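Facilities Service Desk – Ticket 612
Subject: Residue from price labels on drinking cups, third-floor pantry
Location: Jõgi Building, Room 156
Requested by: Hye-jin Sun, Office Services
Priority: Normal
Status: Awaiting action by requester

Issue reported
Office Services reports that the clear plastic cups bought in July for the third-floor pantry still carry their store labels on the underside. Staff have complained of a gray, sticky film on the pantry shelf where the cups are kept. Some cups have also been returned to the shelf with specks inside. The requester asks whether the cups may stay in use and how the labels should be taken off.

Log

9:10 – Ticket received and assigned to Pantry and Kitchen Supplies.

9:35 – Shelf inspected. Adhesive film confirmed on the shelf liner. The liner was removed and the surface wiped with warm water and dish soap. A new liner has been fitted.

10:20 – First removal method tested on one cup: dry peeling by hand. The top layer of paper came away and the adhesive stayed on the base. This method is not recommended.

10:50 – Second method tested: base set in a shallow dish of warm water with dish soap for 3 minutes, then peeled slowly from one edge. The label came off in two pieces. A small amount of adhesive remained and was removed with cooking oil on a paper towel, followed by a second wash.

11:15 – Requester asked whether the cups could go through the pantry dishwasher with the labels on. Advised against. Loose label paper was found in the drain filter under an earlier request (Ticket 56), and no temperature rating for the cups has been supplied to this desk.

1:40 – Requester confirmed that the cups will be washed by hand until further notice.

Resolution proposed
The cups may remain in use once the labels have been removed and each cup has been washed. Please use a soft bottle brush on the inside and work along the ridges, from the base up to the rim. Scouring pads should not be used on clear plastic. Cups should be dried upside down on the rack before they go back on the shelf.

Office Services is asked to keep one label with the purchase record for price reference. This ticket will be closed when the requester confirms that the remaining cups have been cleaned.

Attachment 1

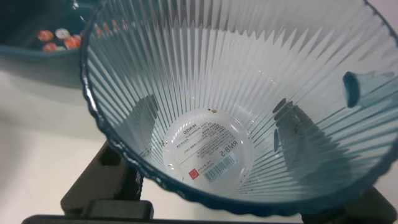

Ribbed cup with teal rim, MINISO label on base, marked RMB:5. Small dark specks near label.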